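Zwei Wege aus dem Tal: Warum Flornell eine zweite Glasfasertrasse baut

24. Mai 2026

Wenn in einer Gemeinde das Internet ausfällt, liegt das selten am Anschluss im eigenen Keller. Meist ist weiter draußen etwas beschädigt, an der Strecke, die das Ortsnetz mit dem Rest der Welt verbindet. Der regionale Netzbetreiber Flornell versorgt vier Gemeinden über eine einzige solche Zuführung. Das soll sich ändern. Unter dem Projektnamen Skarora entsteht eine zweite Trasse, die auf der anderen Seite des Tals verläuft. Wir haben mit der Netzplanerin gesprochen, die das Vorhaben bei Flornell leitet. Sie möchte ihren Namen nicht in der Zeitung lesen, über Leerrohre und Querungen gibt sie aber gern Auskunft.

Anlass für das Gespräch war die Störung im April. Ein Bagger hatte neben der Landstraße das Kabel erfasst, und in allen vier Gemeinden war vier Stunden lang kein Netz verfügbar. »Für einen Kabelriss ist das ziemlich schnell«, sagt sie. »Die Stelle war gut zugänglich, der Baggerfahrer hat sofort angerufen, und unser Spleißtrupp war ohnehin in der Nähe. Wenn so etwas nachts im Winter an einem Hang passiert, reden wir über eine ganz andere Dauer.«

Betroffen waren neben den Haushalten auch zwei Arztpraxen, die Kartenzahlung im Supermarkt und die Fernwirktechnik des Wasserwerks. Letztere hat eine Rückfallebene über Mobilfunk. Die half allerdings wenig, denn der Mobilfunkmast im Ort hängt an derselben Glasfaser. »Das war für viele die eigentliche Überraschung«, sagt die Planerin. »Man denkt, das Handy sei unabhängig. Der Mast braucht aber auch eine Leitung, und hier gibt es bisher nur die eine.«

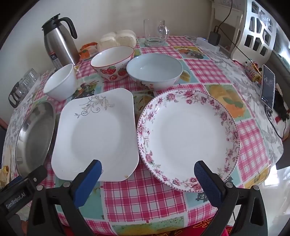
Auf dem Papier war das Netz schon vorher doppelt ausgelegt. Flornell hatte bei einem Vorlieferanten eine zweite Verbindung gemietet, mit eigener Vertragsnummer und eigenem Anschlusspunkt im Technikgebäude. Nur lief sie über weite Teile im selben Graben wie die erste. Wir sitzen bei der Planerin zu Hause am runden Tisch, auf einer Decke mit rosa-weißen Karos und bunten Bildfeldern, und sie nimmt das Geschirr zu Hilfe: zwei große weiße Teller, der eine eckig mit grauen Ranken, der andere rund mit Rosen am Rand, dicht nebeneinander. »So lagen unsere beiden Kabel«, sagt sie. »Verschiedene Produkte, und trotzdem an derselben Stelle. Wer hier mit der Schaufel kommt, trifft beide.« In der Branche heißt das fehlende Wegeredundanz oder, etwas genauer, fehlende Knoten- und Kantendisjunktheit. Gemeint ist, dass zwei Leitungen weder ein Gebäude noch einen Meter Graben gemeinsam haben sollen.

Wie kann ein Betreiber so etwas übersehen? Die Frage hat sie in den vergangenen Wochen oft gehört, auch in den Gemeinderäten. »Übersehen haben wir es nicht. Wir wussten, dass es gemeinsame Abschnitte gibt. Wir wussten nicht, wie lang sie sind.« Die Trassenpläne des Vorlieferanten habe man beim Vertragsabschluss nicht vollständig bekommen. Erst nach der Störung wurden sie herausgegeben. Seitdem verlangt Flornell bei jedem Mietvertrag einen Lageplan und das Recht, bei Umlegungen informiert zu werden. Auch das sei wichtig, sagt sie, weil eine Leitung, die heute getrennt verläuft, nach der nächsten Straßenbaumaßnahme in einem anderen Rohr liegen könne.

Die neue Strecke ist 38 Kilometer lang. Sie führt vom Technikgebäude in Nolton zunächst über einen Wirtschaftsweg, folgt dann einer stillgelegten Bahnstrecke und endet an einem anderen Übergabepunkt als die alte. Die Bahntrasse ist aus Sicht der Planerin ein Glücksfall. Es gibt dort einen einzigen Eigentümer, kaum fremde Leitungen und ein gleichmäßiges Gefälle. Schwieriger ist der Wirtschaftsweg, an dem viele kleine Grundstücke liegen. »Mit manchen Eigentümern spricht man zehn Minuten, mit anderen fährt man dreimal hin und sieht sich den Feldrand an. Das ist in Ordnung. Die Leute wollen wissen, wo später nicht mehr tief gepflügt werden darf.«

Den Tiefbau übernimmt das Unternehmen Lozano, das schon einen Teil des Ortsnetzes in Nolton gebaut hat. Auf dem Wirtschaftsweg wird gepflügt, das heißt, ein Kabelpflug zieht das Rohr in einem Arbeitsgang in den Boden und der Spalt schließt sich dahinter weitgehend von selbst. An der Bahnstrecke geht das wegen des Schotters nicht, dort wird gefräst. Für den Fluss ist eine Spülbohrung vorgesehen. Vor dieser Bohrung hat die Planerin am meisten Respekt. »Wir haben ein Bodengutachten, aber ein Gutachten besteht aus einzelnen Punkten. Was dazwischen liegt, merkt man beim Bohren.« Falls die Bohrung scheitert, gäbe es die Möglichkeit, das Rohr an eine Fußgängerbrücke zu hängen. Das will sie vermeiden, weil ein Kabel an einer Brücke bei Hochwasser und bei Sanierungen gefährdet ist.

In das Rohr kommt ein Kabel mit 24 Fasern. Auf den ersten Blick ist das wenig. In den Ortsnetzen liegen Kabel mit deutlich höheren Faserzahlen, weil dort jeder Haushalt seine eigene Faser bis zum Verteiler bekommt. Auf der Zuführung wird der gesamte Verkehr gebündelt, und mit der entsprechenden Technik an den Enden reicht dafür ein einziges Faserpaar. »Der Rest ist Reserve und Mietfläche«, sagt sie. Die Reserve braucht man, wenn eine einzelne Faser schlechte Dämpfungswerte zeigt. Die Mietfläche soll einen Teil der Kosten zurückbringen. Interesse hätten vor allem Mobilfunkbetreiber angemeldet, außerdem ein Energieversorger, der seine Umspannwerke verbinden will.

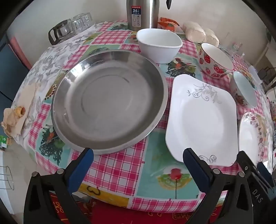
Über die Gesamtkosten spricht Flornell vorerst nicht, weil ein Teil der Lose noch verhandelt wird. Klar ist, dass es für die Strecke keine Breitbandförderung gibt. Die einschlägigen Programme richten sich nach unterversorgten Adressen, und an einer Zuführung liegt keine einzige. »Wir schließen niemanden neu an. Nach der Störung fand das jeder einleuchtend, vorher war es kaum zu vermitteln«, sagt die Planerin. Finanziert wird der Bau nun über einen Bankkredit und Einlagen der vier Gemeinden, die zusammen an Flornell beteiligt sind. Die Endkundenpreise sollen unverändert bleiben. Festlegen lassen will sie sich darauf nur für die laufenden Verträge.

Von einem Bürger kam in einer Versammlung der Vorschlag, das Geld zu sparen und im Störungsfall auf Satelliteninternet auszuweichen. Sie hält das für einzelne Standorte für sinnvoll und hat dem Wasserwerk inzwischen selbst dazu geraten. Als Ersatz für ein ganzes Ortsnetz reiche die Kapazität nicht. Richtfunk hat Flornell ebenfalls geprüft. Dafür hätte man auf dem Höhenrücken einen Mast mit Stromanschluss gebraucht, und die Genehmigung hätte nach Einschätzung des Bauamts länger gedauert als der Tiefbau. »Richtfunk wäre trotzdem meine zweite Wahl gewesen. Die Technik ist gut. Bei starkem Regen wird es halt eng, und starker Regen ist bei uns genau die Zeit, in der am Hang etwas ins Rutschen kommt.«

Ein zweites Kabel allein macht ein Netz noch nicht ausfallsicher. Im Technikgebäude müssen beide Strecken auf getrennten Geräten enden, die an getrennten Stromkreisen hängen. Bisher steht dort ein Router mit zwei Netzteilen. Künftig werden es zwei Router sein, und die Kabel kommen auf gegenüberliegenden Seiten ins Haus. Die zweite Hauseinführung ist schon gebohrt. Das Umschalten übernimmt dann die Routing-Software. Kunden sollen davon im besten Fall nichts bemerken, ein Telefonat könnte kurz aussetzen.

Getestet werden soll das regelmäßig, und zwar unter Last. »Viele Betreiber haben eine Ersatzstrecke und trauen sich nicht, sie auszuprobieren«, sagt sie. »Dann steht man im Ernstfall da und stellt fest, dass eine Konfiguration seit der letzten Umstellung nicht mehr passt.« Flornell will deshalb den gesamten Verkehr in festen Abständen in einem Wartungsfenster auf die jeweils andere Trasse legen und ihn dort bis zum nächsten Wechsel lassen. Eine Haupt- und eine Nebenstrecke gibt es in diesem Modell nicht mehr.

Bleibt die Frage nach dem Bagger. Nach Angaben der Planerin hatte die Baufirma im April eine Leitungsauskunft eingeholt, der Plan lag auch im Fahrzeug. Die Lage des Kabels war darin aber ungenau eingetragen, weil der Straßengraben nach dem Einbau verbreitert worden war und sich alle Maße auf die alte Böschungskante bezogen. Flornell hat den Schaden selbst getragen und lässt die Bestandstrasse nun neu einmessen. Auf der Skarora-Strecke wird von Anfang an mit Koordinaten dokumentiert, am offenen Graben und, wo gepflügt wird, direkt am Pflug. Zusätzlich liegt ein Ortungsdraht im Boden, da Glasfaser ohne Metall vom Suchgerät nicht erfasst wird.

Ob die Strecke vor dem Winter fertig wird, hängt von der Flussquerung ab. Die Genehmigung der Wasserbehörde liegt vor, das Bohrgerät ist bestellt. Auf der Bahntrasse hat Lozano mit dem Freischneiden begonnen, und am Wirtschaftsweg fehlen noch einzelne Unterschriften. Die Anwohner in Nolton müssen während der Arbeiten am Technikgebäude mit einer halbseitigen Sperrung der Zufahrt rechnen. Den genauen Zeitraum will Flornell per Aushang und auf der eigenen Internetseite bekannt geben.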